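Clider two-arm bench kit, with ribbed finger set
Posted October, by the Branix workshop desk
14 shares | 3 comments

The Clider kit is a pair of table-mounted robot arms with grippers, camera module, cabling and teaching software, sold as one package. We supply it to colleges, small laboratories and packing businesses which want to try handling work with two arms before they spend money on a full cell. Branix assembles the kit, tests it on our own bench at Rennie and sends it out with the fingers already fitted.

This page tells what is in the kit, what we use it for ourselves and what we think you should know before ordering. The price list is separate and we send it on request.

What the kit is for

Most of our customers begin with picking up everyday goods: bottles, cans, tubes, small boxes. These look like easy objects and they are not always so. A round container can roll when the finger touches it, and a bottle with a narrow neck has its weight far from the place where the gripper would like to hold. For this reason our standard bench exercise uses containers lying on the side, and paper cups standing further back as the colour targets. The operator teaches the arm to approach the container, close, lift and bring it toward the cup of the matching colour. 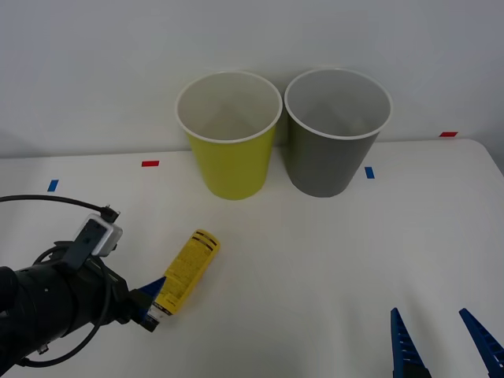
Blue finger against the capped end of a yellow can, with the yellow and grey cups at the back of the table.

The exercise has a second part in which the other arm takes the container over. We recommend to leave this for the second day of training. People are usually in a hurry to see both arms move, but a handover is only as good as the first grasp, and if the first arm holds the can at a slightly different angle every time then the second arm will have trouble.

The fingers

The Clukeo finger is our own design and it is the part of the kit we changed the most. The colour is blue, the shape is tapered, and the inner edge is ribbed. The ribs help with smooth plastic and with printed labels, where a flat finger tends to slide. The tip is narrow so it can go in beside an object without pushing the neighbour.

Two sets of fingers come in the box, one for each arm, plus one spare pair. Changing a pair takes 3 minutes with the hex key we supply. Please do the calibration again after changing, also when the new pair looks exactly the same as the old one. We have seen customers skip this and then write to us that the arm has "gone off centre".

What the fingers do not do well: thin flat things such as a sheet of paper or a plastic card, and anything oily. For cards we can offer a suction cup, but it is an extra and it needs its own air line.

Payload and reach

Each arm is rated in this kit for 500 grams at the gripper. The arm itself can carry more, but we limit it in the software because the kit is meant for people who stand near to the table. A full drink can is inside the limit. A full one-litre bottle is not, and we ask you not to try it with the limit switched off.

Reach is enough for a normal office table. If your table is deeper than this, the arms will not come to the back edge with the gripper pointing down, only with the gripper tilted, and a tilted gripper makes the teaching harder for beginners.

Setting up the table

The table should be plain and matte. White or light grey works best with our camera settings. A glossy surface gives reflections of the object and the software may take the reflection for a part of it. We also advise a plain wall or a screen behind.

We mark our own table with short pieces of red and blue tape. The tape is a very cheap method and we still have not found a better one. When the exercise is repeated many times, the operator can put the objects back near the same places without measuring. A roll of each colour is included. You may use any other colour you like, but choose one which is different from your objects.

Lighting should be even. Please avoid one strong lamp from the side. If the room has a big window, lower the blind or do your teaching in the evening. One of our customers could only use the room on Sunday afternoon with full sun through the glass, and the grasp results were much worse until they put up a curtain.

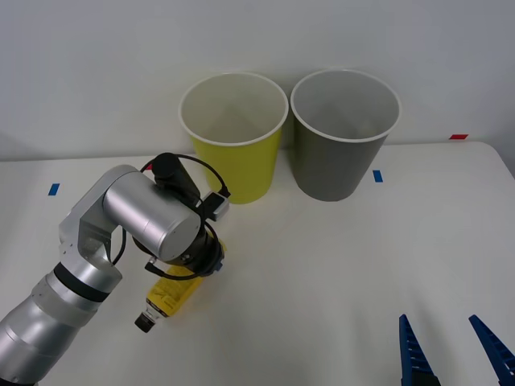 Yellow bottle held with its black cap just above the table.

Cables

We get more questions about cables than about anything else. The cable of the camera module is left with a generous loop so the wrist can turn through its whole range. It is tempting to tie it down tidily along the arm. Please don't do this before you have moved the wrist slowly to both ends and looked at how much slack is needed. A cable that is too tight will pull at the connector, and a damaged connector is not covered by the warranty. The clips in the bag are for the lower part of the arm, where the movement is small.

Teaching and recording

A new task is taught by guiding the arm by hand or with the hand controller. We suggest 25 good repetitions for a simple pick before you judge the result. Change the position of the object a little between the repetitions, and also its angle. If it is always placed in the identical manner, the arm will learn this one placement and not much else.

The software saves every repetition with the pictures from the cameras, and you can delete the poor ones afterwards. Files are in an open format. No subscription is needed, and the computer does not have to be on the internet after installation.

In the box

Two arms with table clamps
Fingers fitted on both arms, one spare pair
Camera module with bracket and cable
Hand controller
Emergency stop button on a long lead
Red and blue marking tape
Hex keys, cable clips, printed manual

Table, computer, cups and containers are not included.

Delivery and support

The kit travels in two cases. One person can lift each case, but two is more comfortable. Support is by e-mail and telephone in the first year, and after this period you can pay per hour or take a yearly plan. Training at your site can be booked at the time of ordering. If you would rather come to us at Rennie, bring some of your own products with you and we will try them on the bench together.

3 comments

Does the spare pair fit the older Clider arms as well?

Reply from Branix: Yes, but the older arms need the longer screws. Write us the serial number and we put them in the parcel.

We used masking tape for the marks and it left glue on the table after the summer. The supplied tape came off clean.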